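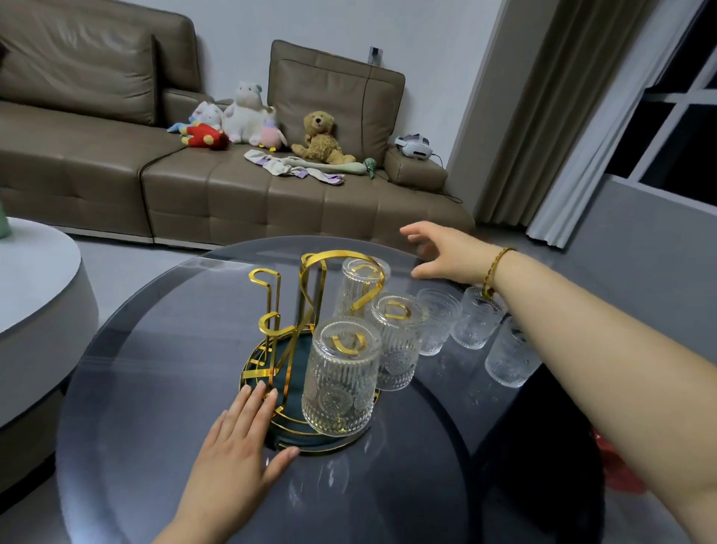 Nomemitz Course in Home Service
Handout 7: Drying and Storing Drinking Glasses on a Hook Rack

Please read this handout before the practical lesson. Bring your own lint-free cloth. The racks and the glasses stay in the classroom cupboard.

1. Words we use

Base: the round tray at the bottom of the rack. It catches the drops.
Hook: the curved end of each arm. One hook carries one glass.
Foot of the glass: the thick closed end. The opposite end is the rim.
Pressed glass: glass that gets its pattern from a mold. Ribs and round medallions are common patterns.

2. Before you start

Put the rack on a level surface, with free space on the side of your working hand. Glasses that wait for their turn stand upright in this space. Do not put them in front of the rack, where your sleeve can catch them.

Rinse the glasses in warm water. Pressed patterns hold soap longer than smooth glass does, so turn each glass under the tap two times. Shake it once over the sink.

3. Hanging the glasses

The free hand rests on the edge of the base during the whole work. A rack is light, and when it carries glasses only on one side it can tip.

Hold the glass near the foot, turn it upside down and lower it over the hook. 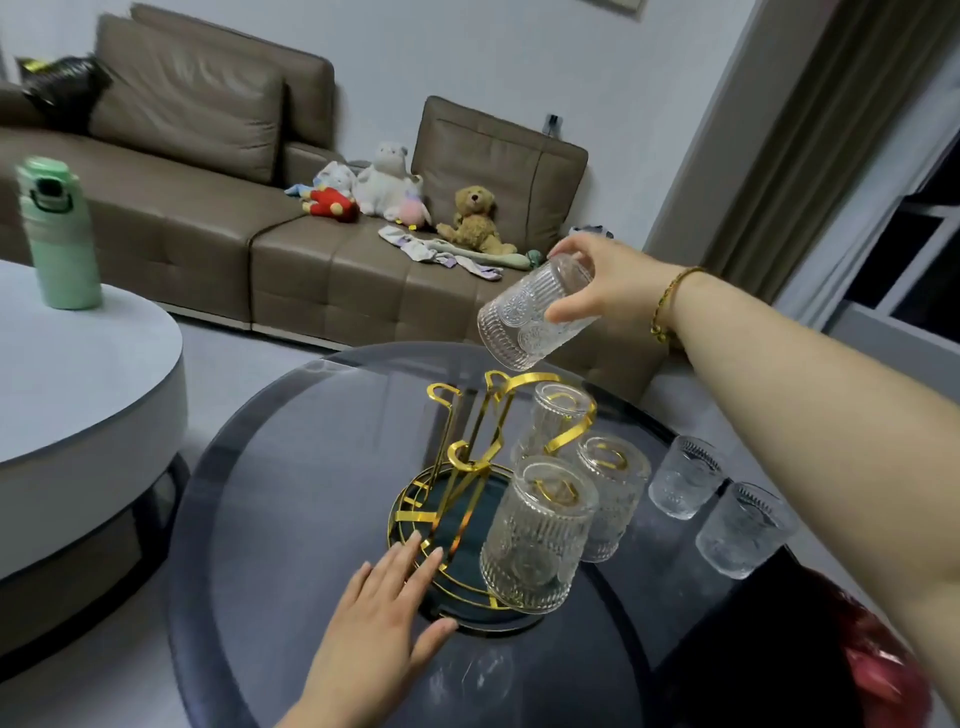 Keep your fingers away from the inside of the glass. Let go only when you feel that the metal carries the weight. If the glass swings, wait until it is quiet and then take the next one.

Fill the back hooks first. After this, continue with the sides, and take the front hook last. In the lesson many students begin in front, and then they must reach over hanging glasses.

4. Weight

For our exercises we count 200 grams for one empty tumbler. A glass of 300 grams or more should dry on a towel.

5. Glass tabletops

Metal can scratch a glass table. Lift the rack when you want to move it, and never push it. Wipe the tabletop after the work, also under the base.

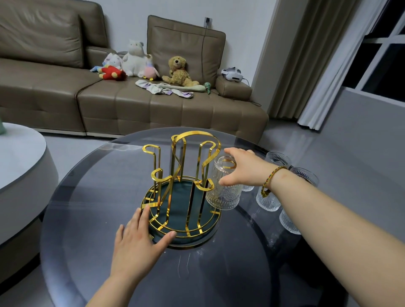
6. Homework

Hang a set of glasses at home and write down the order of the hooks you used. Empty the tray, dry it and note if there was water in it. Half a page is enough.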